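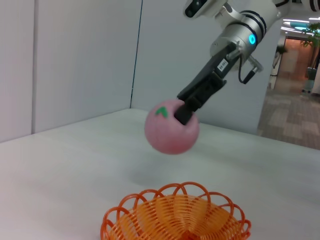

Irkangate is now taking orders for Brudum, a rent-by-the-month pick and place kit aimed at small shops and packing rooms that can't spend big on automation. Kit is an arm, a two-finger gripper, a wrist camera and the software, plus 2 days of on-site setup. Demo task is a simple one - toy fruit and an orange plastic basket on a white table, with the gripper holding a pale pink piece from the top, up in the air above the basket. Soft things are what Irkangate wants to talk about. Most low-cost grippers get set up for boxes, and the firm says a lot of its early callers pack stuff that squashes.

Price is $115 a day on a three-month minimum, setup included. Spare finger pads extra. Buyout is possible after the first term, but no figure given yet, we asked twice.

Mi-kyung Bang, who runs the Brudum line, said a new item takes 40 practice picks to teach, done by hand with someone guiding the arm. "After that you leave it be and check the basket at lunch," she said. Faster items will need less, shiny ones more. Clear plastic wrap is still a problem and she didn't pretend otherwise.

First outside user is Pinheiro, a gift basket packer in Pletmont, which has had 3 kits on loan since April. They run them on the early shift only for now. A supervisor there liked the quick changeover between products, less keen on the cable, which she wants clipped closer to the wrist. Irkangate says a clip is coming, free to anybody already signed up.

What you don't get: a safety fence, a conveyer, or weekend phone support. Support hours are 7 a.m. to 6 p.m. on workdays. Lifting limit wasn't on the sheet we were handed, will add when we have it.

Orders go thru the Irkangate sales desk. Wait is six weeks at the moment, longer if you want teh second camera.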